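# The Loosest Screw in the Building

Every electrical fault at the Vetitz bottling plant in Zutby used to get the same first diagnosis: bad motor. A conveyor tripped, so the motor was bad. A pump ran hot, so the motor was bad. The plant went through motors the way other places go through printer paper, and the old ones were sent out for repair and came back with a polite note saying they were fine.

The trouble was in the cabinets. More exactly, it was under the screws in the cabinets, where copper wire meets brass terminal and everyone assumes the matter is settled. 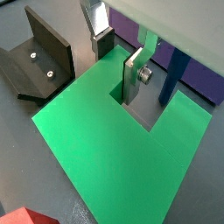 *Green plate with a rectangular notch, on a dark gray tabletop.*

A loose connection is a modest thing. It doesn't bang or throw sparks, at least at first. It adds a little resistance in a spot where there should be next to none, and current passing through resistance makes heat. The heat makes the metal expand. When the machine shuts down, the metal shrinks again, though seldom back to quite where it started. Do that every shift for a few years and you have a screw that was tight on the day of the inspection and has been drifting ever since. Oxide forms, the resistance climbs, the heat climbs with it, and eventually somebody smells fish. (Some overheated plastics really do smell of fish. More than one lunchroom refrigerator has been blamed.)

Stranded wire adds its own entertainment. Those fine copper strands settle under pressure, so a screw tightened on installation day may be noticeably less tight by the following week. The usual answer is a ferrule, a little metal sleeve crimped over the end. The usual objection is that ferrules are in the other van.

Then there is the matter of how tight is tight. Most terminals have a torque value printed on them or in the data sheet, and most electricians I have met own a torque screwdriver. The screwdriver lives in its case. It looks wonderful in there. The real work gets done by wrist, and every wrist in the trade has been calibrated, according to its owner, by 32 years of experience.

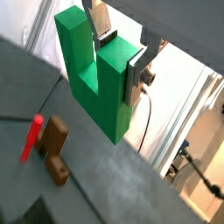
Fork terminals deserve a word of their own, being the type most often put on in a hurry. The open end lets you slide the fork under a screw without taking the screw all the way out, and for the same reason it can slide off again if the screw backs away. A ring terminal can't. The fork depends on being clamped flat, both legs, under the full head of the screw. Catch only one leg and it will still feel solid when you tug on it, much as that green U-shaped block stays up off the table with one gripper finger wedged in its notch and the other flat against the outside of a single prong. For picking up a block, one prong is plenty. For carrying current to a 2-horsepower motor all summer, you want both legs under the screw, and you want the barrel crimped with the tool made for it. Pliers are a tool too, I have been told, usually by the person holding them.

Vetitz finally went looking in September. The maintenance crew opened every panel on the two filling lines and worked through 1,264 terminals, with a thermal camera first and a torque screwdriver after. The camera goes first because it needs the machines running under load, and a connection carrying nothing will look as cool as a cucumber no matter how badly it is made. The screwdriver goes second with everything locked out, because the other order tends to shorten careers.

They found 13 connections hot enough to worry about. Most were on contactors, which slam open and shut all day and shake whatever is attached to them. One was on a Massawe overload relay that had been replaced twice for nuisance tripping. It had not been a nuisance. Heat from a bad joint beside it was reaching the relay's heater element, and the relay was doing its job in the only language it had.

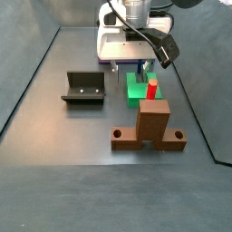

What surprised the crew was how many screws had been tightened too much. A crushed conductor is no better than a loose one, and a cracked terminal body may be worse, as it looks fine until the wire is moved. The old plant rule had been to go around once a year and give everything another quarter turn. After enough years of quarter turns, you have a cabinet full of stripped threads and a perfect maintenance record.

The rule has been rewritten. Screws are checked at the value in the data sheet, then marked with a stripe of paint across the head and the body. If the stripe no longer lines up, the screw has moved. It costs a paint pen per cabinet, and the sister plant in Clulby has asked for the same pens in a different color, on the grounds that it is a different plant.

The motors, meanwhile, have stopped going bad. Three spares are sitting on a shelf in Zutby with the repair shop's notes still taped to them.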